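Prislow 500 Potting Bench: Owner's Guide
Section 2: Putting It Up and Living With It
Text revised 14 September 2019

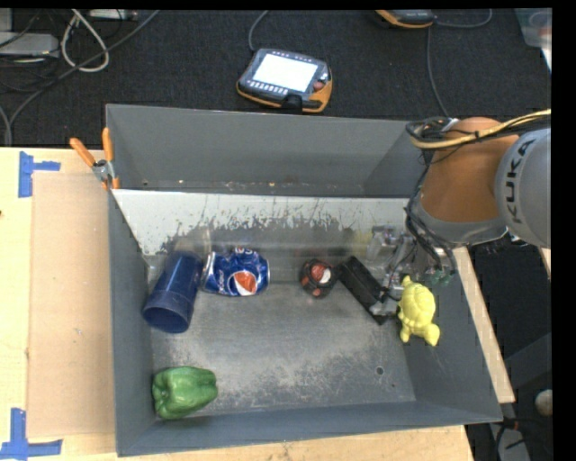
Two-part metal bin with sloping panel.

Before you start

You should have unpacked everything in Section 1 and checked it against the parts card. If you skipped Section 1, as most people do, go back and read the part about the left and right legs. They look the same. They are not the same, and the bench will let you know at step 9.

The assembled bench is 1,902 mm long. Measure your shed. Then measure the shed door, the path to the shed, and the bend by the water butt. The bench can be built outdoors and carried in, or built indoors and kept there for ever. Decide now.

You will need:

The hex key from the bag marked K
A cross-head screwdriver of your own (the one in the bag is for looking at)
A spirit level
A rubber mallet
A second person, ideally one you are not married to

CAUTION: Do not use a power driver on the top rail. The threads are brass inserts in softwood and the driver will win.

2.1 Building the frame

1. Lay both long rails on a blanket with the drilled faces up. The faces with the pencil marks go inwards. We put the pencil marks there and have no plans to rub them out.

2. Push a dowel into each of the small holes. If a dowel is too tight, tap it gently with the mallet. If it is too loose, swap it with another. Do not glue anything yet.

3. Fit the short rails between the long rails. You now have a rectangle. Check the diagonals with a tape. If they differ by more than 2 mm you have something other than a rectangle, and should lean on the long corner until it gives in.

4. Put in the 14 frame bolts, finger-tight only.

5. Turn the frame over. Turn it over again if you have lost track of the pencil marks.

6. Offer up the left legs (letter L stamped on the top end) and the right legs (letter R, likewise). Left means your left when you stand facing the bench to work at it.

7. Bolt the legs on, finger-tight.

8. Stand the frame up with your helper. Lift by the rails. The legs are not handles, whatever they may look like to a person in a hurry.

9. Slide the lower shelf into its grooves. If the grooves face outwards, the legs are on the wrong sides. Return to step 6. We are sorry.

10. Tighten all the bolts, working corner to corner.

NOTE: A small creak from the back rail is normal for the first week. A small creak in the second week means a bolt in step 10 was missed.

2.2 Levelling

The bench has a screw foot under each leg. Shed floors are never level, and neither is anything in the garden that was sold to you as level.

1. Put the spirit level along the front edge. Turn the feet until the bubble sits in the middle.

2. Put it across the bench, front to back, and do the same.

3. Go back and do the front edge again, as step 2 will have upset it.

4. Stop when both are close. Seedlings have no opinion on the matter, though a watering tray will run to the low corner.

CAUTION: Do not wind a foot out past the red ring. Past the ring there is very little thread left, and you will be relying on goodwill. If you need more height, stand the leg on a slab.

2.3 Oiling the top

The top is supplied bare. It can be left bare and will go silver in a couple of years, or you can oil it. We suggest Geddes bench oil, partly on merit and partly because we have a shelf of it.

1. Wipe the top with a dry cloth.

2. Put on a thin coat, along the grain. Thin means thinner than that.

3. Leave it for half an hour, then wipe off whatever has not soaked in.

4. Leave it overnight with the shed door open a crack. Keep the cat out. Paw prints will sand off, but it is a dull job.

5. Repeat the next day.

CAUTION: Oily rags can heat up by themselves and catch fire. Lay them flat outdoors until they are stiff, then throw them away. Never leave them balled up in a bucket. This one is not a joke.

After that, oil once a year. April is a good time, before the bench vanishes under seed trays and cannot be found again until autumn.

2.4 Hanging rail (if bought)

The Okano rail comes in its own box with its own instructions, which were translated with great spirit. The short version:

1. Hold the rail against the back posts with the hooks pointing towards you.

2. Mark the holes with a pencil.

3. Drill pilot holes no deeper than the tape flag on the bit. The posts are not thick, and a hole out of the far side lets in the damp.

4. Screw the rail on. Hang the trowel where you can reach it.

NOTE: The rail is meant for hand tools. It will not hold a hose reel, a bag of grit or a hanging basket that has just been watered. We have had the letters.

2.5 Keeping compost on the bench

Any bin or tray can stand on the top as long as it sits flat. Divided ones are handy if you like to keep grit and compost apart until you mean to mix them, and with metal ones it is worth lifting them to move them, as dragging marks the oil. Whatever you choose, empty it at the end of the season. Compost left over winter turns into a small private nature reserve.

Do not store feed, slug pellets or weedkiller on the lower shelf if children or pets use the shed. Put them up high, in the tubs they came in, with the labels on. A jam jar marked "blue stuff" is no help to anyone.

2.6 If something is not right

The bench rocks. Check the feet, then check whether the floor moves. In older sheds it is often the floor.

The shelf will not slide in. See step 9 in 2.1, and bring tea.

One bolt is left over. There is a spare in bag K. If more than one is left over, it is not a spare.

The top feels sticky. Too much oil. Rub it down with a rag and white spirit, let it dry and wait a day before putting anything on it.

The bench is too low. The working height suits most people standing. Slabs under the feet are fine, within reason. Bricks on end are not within reason.

Spare parts can be ordered from the Drastau workshop by quoting the number stamped inside the back rail. Write it down before you push the bench against the wall. The parts card has a space for it.

Section 3 covers the cold frame lid, and assumes the bench is by now standing up.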